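Castemus Adds a Cold-Weather Grease for Balers, Loaders and the People Who Crawl Under Them

December 2012

Castemus, the farm lubricants maker, has begun shipping Sistum 12, a lithium complex grease for pins, bushings and wheel bearings on balers, loaders and feed wagons. It replaces Sistum 4, which served loyally for years and in January had to be chipped out of the tube with a screwdriver.

"Customers told us the old grease was excellent once they got it into the fitting," said product manager Athina Ververidis. "We chose to hear that as a compliment until November of last year, when a dealer mailed us a broken grease gun."

Sistum 12 is made with a lighter base oil and a tackifier that helps it stay on a loader pin through mud, manure and the pressure washer. It can be pumped from a hand gun well below freezing. The dropping point is unchanged, so a customer who keeps one tube on the dash all summer may go on doing so. 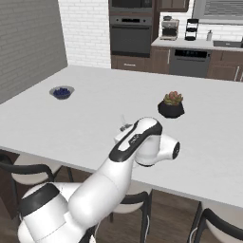 Volume 4, Number 12

Field trials ran on 195 machines, most of them belonging to customers of the Tsolakis dealership, which logged 1384 greasings over two seasons. Spyros Rallis, service manager at Tsolakis, supplied the logbooks, several of which were legible.

"One man wrote 'fine' every day for five months," Rallis said. "From him that's a rave."

Sistum 12 mixes safely with Sistum 4 and with most other lithium complex greases. It should not be mixed with clay or polyurea greases, whatever a brother-in-law may say. Purge the old product until fresh grease shows at the seal, and keep to the interval in the machine's manual.

The grease is dyed green. Sotiris Giannakopoulos, who runs the blending plant at Nasano, had argued for blue and asked that this be noted.

Sistum 12 comes in cartridges, pails and drums through all Castemus dealers. Remaining stocks of Sistum 4 will be sold at a discount, preferably to customers in warm places.

Dealer inquiries: Periklis Michailidis, Castemus Farm Products, Nasano
Data sheets are available on request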